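March, bench notes, glaze and clay body work

Picked up the slip tests again after the break. The Talillow body is still cracking at the handle joins, always on the inside curve, always between leather hard and bone dry. I threw a set of mugs from the new bag and pulled the handles the same afternoon so the moisture would match as well as I could get it. Left them under loose plastic overnight. Two had hairlines by morning, both on the lower attachment.

Torben Ruppert thinks it's the slip and I think it's the drying. We agreed to change one thing at a time this round, which we did not do last time, and that's why the last page of notes is useless. Crossed it out so no one copies from it.

Slip for this round: dry trimmings from the same body, slaked in water, sieved, no vinegar. Second jar the same with vinegar added. Both left to stand until they were the thickness of yogurt. The vinegar jar thickened a lot faster and needed more water before I could brush it. Labels are on the lids, which is a bad place for them because lids get swapped. Move them to the sides.

Drying: half the mugs upside down on slats, half right side up on plaster. Handles on the upside down ones stayed softer longer. I could still dent them with a thumbnail when the rims had gone pale. On the plaster ones the foot went first and the handle lagged behind the wall, and the cracks have been showing up right there. Wax resist on the handles might slow them down but they are already the slow part, so that would be going the wrong way. The wall needs slowing. Next time wrap the body and leave the handle out for the first few hours.

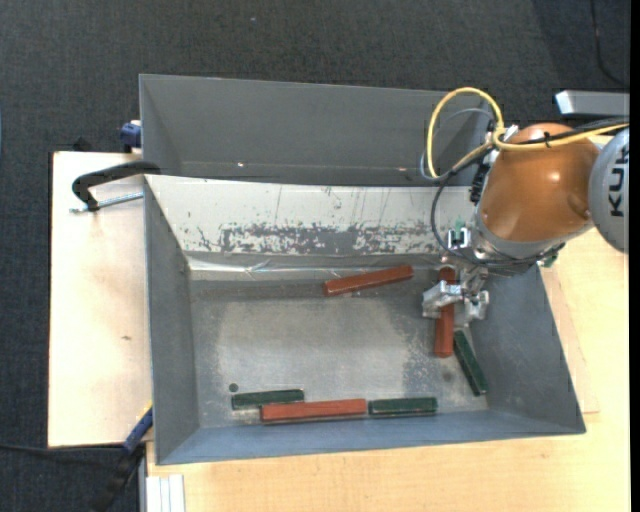
Shrinkage bars. Rolled from the same bag, marked at 100 mm while wet, turned twice a day so they wouldn't curl. Measured at bone dry and again after bisque. Talillow comes out at 7 percent dry, higher than I had written down from the first bag. The Sireck body I normally use has never given me this trouble, and I have never bothered to measure it, so I can't say the difference is shrinkage. Need to roll Sireck bars before I argue the point any further.

One Talillow bar warped enough that the calipers were no use. Laid a paper strip along the curve and measured that. Put a question mark next to the number in the table.

Bisque. Small kiln, bottom shelf only, slow overnight with the lid propped until the mirror test came up clear. The controller drifted again early in the climb and read 30 degrees over my handheld probe. It settled later on. I have written to Nikzad for a replacement thermocouple, since the old one has a chewed-looking tip and the sheath is flaking onto the shelf. Don't fire anything glazed directly under it until it's changed.

Glazes. The tin white is fine over Talillow, maybe a bit warmer than over Sireck. The iron red went brown wherever it was thin and a decent brick color where I double dipped. Specific gravity was low. Someone topped up the bucket with water and didn't mark it. Let it settle, pulled a jug off the top, remixed, sieved it again through the 80 mesh. Test tile dipped for a slow count of two, second tile dipped twice with a gap between to dry. Both are in the queue on the left of the glaze shelf.

The copper green crawled at the rim on every tile. Could be dust, I didn't sponge them. Wipe the next lot and leave one dusty on purpose.

Stock. Talillow: one full bag and the end of another, the end is too stiff to wedge and needs a wet towel for a day or two. Sireck: enough. Sieve brush has lost most of its bristles. Ordered cones and kiln wash from Sokesitz, 32 dollars with shipping, receipt is in the back pocket of this book.

For next session:
Sireck bars, same length, same marks.
Six mugs, plain slip only, body wrapped, handles out.
Six mugs, plain slip only, dried on slats as before.
Vinegar slip waits until the drying question is settled. Torben has agreed to this in writing, see initials in margin.
Check the prop stick for the kiln lid, it's charring at one end.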